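To: besdale-robotics-club list
Subject: Re: [besdale-robotics-club] Gripper alignment and the November meet
Date: 24 August 2023

> Hi all,
>
> I missed the last two bench nights and I'm trying to catch up before school
> starts. Three questions.
>
> 1. Is the arm team still using the long fingers, or did we go back to the
> short ones? The parts sheet lists both.
>
> 2. The rules for the Medcombe meet say the pick task has to be run "from
> a stored start position." Does that mean we can't jog the arm by hand
> before the run?
>
> 3. The run log is at 2,917 lines and the shared sheet takes forever to
> open on my laptop. Can we split it?
>
> Also, is there any reason the new students can't start on the arm right
> away? Two of them have asked me and I didn't know what to say.
>
> Thanks

Good questions, and a few other people have asked me the same things off list, so I'm answering to everyone.

Fingers first. We are on the short ones. The long fingers reached further into the tray but they flexed when they closed on anything heavy, and the tips ended up out of line with each other. The short pair has the beveled tips, which helps when you come down next to the wall of the tray. The parts sheet is out of date. I'll take the long ones off it this week, but please don't throw them out. The Egan team may want them for their demo, and they only need new screws.

If you swap fingers for any reason, write it in the log before you run anything. We lost most of an evening in the spring to a set of offsets that belonged to the other pair. The arm was doing exactly what it had been told and coming down short every time. The offset file has the finger type in its name now, so check that the name matches what is bolted on.

On the start position: I wrote to the organizers at Medcombe and got an answer. You can jog the arm as much as you like during setup. Once the clock starts, the arm has to go to the stored position under program control and begin from there. They don't care how you found the position in the first place. So the way we work at the bench is fine. Line it up by hand at low speed, look at it through the wrist camera, save the point, back off, and then call the saved point and see if it comes back to the same place.

I'd like everyone on the arm team to be able to do that without help by the end of October. It's mostly patience. The usual mistake is to get the fingers lined up with the front of the tray and stop there. You also have to check the rotation. If the wrist is turned even slightly, the tips look fine from a distance and then one of them touches the rim first on the way in. Pick a straight edge, compare it to the gap between the fingers, and fix the rotation before you touch anything else.

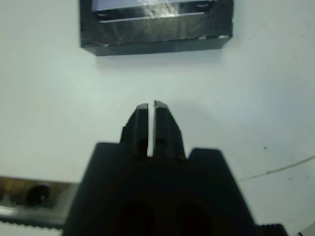

Keep the approach slow for the last part of the move. We have the speed set to 80 percent for the long moves across the table and much lower for the approach, and that split has worked well. Running everything at 100 saves very little time per cycle and makes it harder to hit the stop button in time. The score at Medcombe is based on completed picks, with time used only to break ties, so there is no point in chasing seconds yet.

A few bench rules, since we have had some trouble:

Cables get checked before power goes on. Move the arm through its whole path at low speed and watch for anything that drags or catches. Do this every session, even if you were the last person to use it.

The tray position is marked with tape for the practice runs. If you pull the tape up, put it back in the same place or tell the list. The practice scores mean nothing if the tray has moved between sessions.

One person has a hand on the stop button whenever the arm is moving. That person does not also hold the laptop.

Don't change the gripper force setting to fix a dropped part. Look at the alignment first. Most of our drops this summer were alignment, and turning up the force just hid it until the next session.

Now the log. Yes, we can split it. My plan is to close the current file where it is and start a new one for the fall, with one sheet for each task. The old file stays in the shared folder and will be read-only. Please don't paste old lines into the new one. If you need a number from the summer, look it up and write down the line number it came from. I'd also like to drop the "notes 2" column, which people seem to be using for four different things.

We do need to be better about logging failed runs. For the spring meet we had a very nice list of successes and very little idea of what went wrong the rest of the time. If the arm misses, write down what it missed and by how much, and whether the part was where it was supposed to be. A short line is enough. "Came down left, touched rim, stopped" tells me what I need to know. "Failed" does not.

New students: they can start on the arm, but with someone who has used it before, and after they have done the Visavo simulator exercises. There are only a few of those and they can be done at home in an evening or two. I don't want to make people sit through weeks of slides before they get to move anything. When I joined we spent a whole month on coordinate frames with no robot in sight, and half the group quit. On the other hand, a student who has never saved a point in the simulator will use up most of a bench session learning where the buttons are, and bench time is what we're shortest on.

So please tell your two to get the simulator installed and work through the exercises. If they finish before the first fall session, I'll put them down for a slot. They can share one. It goes better with two people anyway – one drives and one watches.

Things still open before November:

– We have no spare set of short fingers. If someone has access to a printer, the file is in the shared folder under "fingers_short." Print them solid. The hollow ones cracked.

– The parts list for travel hasn't been started. Last time we arrived in Medcombe without the right wrench and had to borrow one from another team.

– We need to decide who runs the arm and who handles the parts. I'd like to settle that from the practice results, so sign up for slots early.

– The permission forms for the trip are not ready. I'll send them to this list when they are, so please don't use last year's.

The bench is open at the usual time next week. If you come in early, leave the power off until a second person is there. Reply to the list if you want a slot and say which task you want to work on, so that I don't put three groups on the same one again.

– Besdale Robotics Club, arm team lead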